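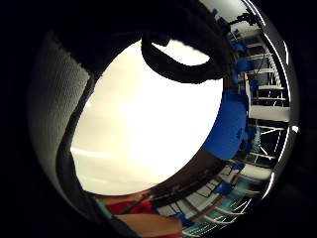
Conjunto de captura manual Trostwood – garra portátil com câmara de punho

Referência: TW 771
Categoria: Recolha de demonstrações / Equipamento portátil
Disponibilidade: por encomenda, prazo de entrega confirmado na proposta

Descrição geral

O conjunto Trostwood TW 771 destina-se a equipas que precisam de gravar tarefas de manipulação em ambiente real antes de investirem num braço robótico. O operador segura a garra, executa a tarefa e o módulo regista vídeo, abertura dos dedos e orientação. Os dados podem depois ser usados para treinar ou avaliar políticas de controlo em braços com garra compatível.

O conjunto não inclui braço, controlador nem software de treino. Para instalações que já dispõem de braço, consultar a secção Compatibilidade.

Conteúdo do conjunto

Garra manual de dois dedos, com gatilho
Câmara com lente olho de peixe, montada no punho
Módulo de gravação com cartão de memória amovível
Duas baterias e carregador de mesa
Padrão de calibração rígido
Mala de transporte
Dedos de substituição (um par)

Características técnicas

Abertura máxima dos dedos: 122 mm
Massa do conjunto em operação: 771 g, com bateria
Interface de dados: USB-C
Alimentação: bateria amovível ou cabo
Sincronização: relógio comum para vídeo e sensor de abertura
Fixação da câmara: placa metálica com dois pinos de posição

A lente projeta uma imagem circular no sensor. Os cantos do ficheiro ficam a preto e não contêm informação útil; convém contar com isso no cálculo do armazenamento e no pré-processamento. As retas surgem curvas, com maior distorção junto ao bordo. O ficheiro de calibração fornecido permite retificar a imagem, com perda de campo periférico. A maioria dos clientes treina diretamente sobre a imagem original.

Condições do local

A câmara regista tudo o que rodeia o operador, incluindo estantes, teto e pessoas próximas. Antes da primeira sessão, verificar:

Iluminação. Tetos claros ou painéis muito iluminados podem saturar uma parte grande da imagem quando a garra é apontada para cima. A exposição deve ser fixada com a garra na posição de trabalho.
Objetos próximos da lente. Luvas, mangas, alças e correias entram facilmente no campo de visão. Para sequências em que o fundo é relevante, recomenda-se manga justa e alças recolhidas.
Pessoas no local. O consentimento de quem possa ser gravado é da responsabilidade da entidade que recolhe os dados. O conjunto não faz anonimização automática.
Estantes metálicas. Não afetam o sensor de abertura. Podem gerar reflexos pontuais no bordo da lente.

Planeamento e orçamento

O preço do conjunto base é de 2796 euros, sem IVA e sem transporte. Na preparação do orçamento devem ser considerados à parte:

Armazenamento. O vídeo é gravado sem recorte. A capacidade necessária depende da duração das sessões e do número de cópias.
Consumíveis. Os dedos são peças de desgaste e vendem-se aos pares. Em tarefas com cartão, têxteis ou superfícies abrasivas, prever um par adicional por posto.
Segundo posto. Duas garras iguais permitem gravar tarefas bimanuais – neste caso é obrigatório o cabo de sincronização, vendido em separado.
Tempo de operador. É quase sempre a rubrica mais elevada do projeto e a que mais vezes falta nos pedidos de orçamento.

Para uma avaliação inicial, a Trostwood disponibiliza o conjunto em aluguer mensal. O valor do primeiro mês é deduzido em caso de compra.

Compatibilidade

Placa adaptadora Plarkmont: montagem da mesma câmara e dos mesmos dedos em braço robótico, mantendo a geometria da garra manual.
Software Shenoy Capture: importação, corte e etiquetagem das sequências. Licença por posto, não incluída.
Outros braços: sob consulta, com envio do desenho da flange.

Garantia e assistência

Garantia de 24 meses para eletrónica e estrutura. Dedos e baterias excluídos. A recalibração da lente é feita no centro de assistência de Sakcombe; o conjunto deve ser enviado completo, na mala original, com o padrão de calibração.

Pedido de proposta

Indicar no pedido: número de postos, tipo de tarefa, dimensões dos objetos a manipular, braço de destino (se definido) e mês previsto para o início das gravações. Encomendas para entrega em dezembro devem ser confirmadas até ao final de outubro.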